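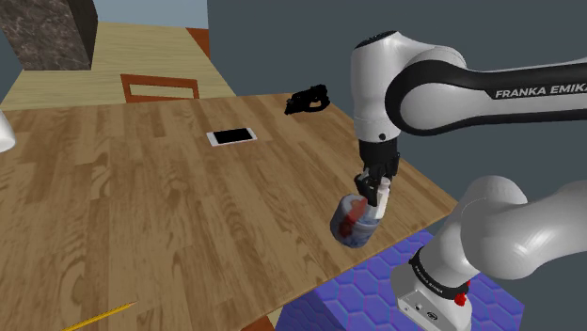 December 27, 2020

Three hundred twenty-five steps to the top of the tower at Ikora and I have never once climbed them without stopping. My knees. The tourists go past me, they always go past me, and I stand in one of the window slots and pretend to look at the mortar.

Which is my job, so fine.

I measure the lean. That's all. A brass plumb bob on a line, dropped from a hook under the bell floor, down the middle of the stair well to a stone plate at the bottom. Scratches on the plate. One for every year somebody bothered. The oldest ones are nearly rubbed out and you have to find them with your fingernail.

The town likes the lean. Puts it on the mugs, the bread bags, the school sweaters. A straight tower is just a tower, my mother used to say, and Kandum across the river has a straight tower and who goes to Kandum.

So. The letter.

It came from Pichler, the engineering firm, the one that did the footings on the bridge. Four pages. They wanted to pump something under the south side, some kind of grout, and stop it moving for good. There was a drawing with arrows. There was also a line near the end, small, saying that over 20 years the tower had moved a good deal less than the record suggested, and could the keeper of the record please explain.

The keeper of the record. Me.

I read it standing up in the kitchen. Then I put it in the drawer with the string and the dead batteries and went up the tower.

Here is the thing about the scratches. My father made them before me. He had the hook, the line, the bob, the same key I have. And when I was nine or ten he took me in with him, winter, both of us in two coats, and the bob came down and stopped swinging and hung there exactly over last year's mark. Exactly. He got down on his knees with the steel point. He looked at it for a long time. Then he made the new scratch a hair to the south.

Why did you put it there, I said.

It's shy, he said. It moves when we go home.

I believed that for years. I mean I really belived it. I used to lie in bed and listen for it.

When the key came to me I did the first one right. Dropped the line, waited, knelt down. The bob hung behind his last scratch. Not over it, behind it, back toward the middle. I thought the line had caught on something. Went up, checked the hook, came down, stopped twice for the knees even then. Same place.

I could have marked it there. A tower standing itself back up, that's what it would have looked like. There'd have been men with hats and instruments by spring.

A hair to the south, then. And the year after. And so on.

You get used to it. It's one minute a year. The rest of the time I sweep pigeon mess and sell tickets and tell people the story, how the mason Fandetti built on the old riverbed to save money on digging, how the thing began to sink when it was only three floors high, how he just kept going and made the south wall taller to even it up. I don't know if any of that is true. It's on the sign. The sign was there before me.

Up top that day it was all fog. No river, no Kandum, just their bell going somewhere off in the white. I sat with my back against the parapet on the low side. You feel it there, the lean, whatever anyone has scratched on a plate. Your weight goes to your shoulders. A marble will roll. It does lean, I want that understood, it leans plenty. It just stopped at some point. Got tired maybe. Before my father, or during him, I'll never know which scratch was the last real one.

I had the steel point in my pocket, I'd brought it without thinking. And the bob.

Going down is worse than going up, for the knees. I hung the line first, let it out slow hand over hand, 400 feet of cord on that reel and it takes more than half, then went down after it, round and round, the cord hanging there next to me in the well the whole way like somebody keeping me company.

Bottom. Cold. I propped the flashlight on the ledge and waited for it to go still. Takes ages. Small circles, smaller ones, then a kind of shiver, then nothing.

It hung where it always hangs. Behind all of them. Behind mine and most of my father's, over a clean bit of stone with no mark on it.

I got down on my knees. Said a word I won't put here.

The letter wanted an answer by June and I thought about what you'd even write. Dear Sirs. The tower is shy.

Then somebody rattled the door, a family, a kid's voice asking was it open and was it going to fall on them. The father said no, no, not today. I said one minute, we open in a minute - and I could hear the kid breathing at the keyhole, trying to see in.

I put the point on the clean stone, right under the tip of the bob, and I leaned on it. It's a deeper mark than the others. It squealed. The kid said what was that.

I wiped the dust off with my sleeve and went to find the key.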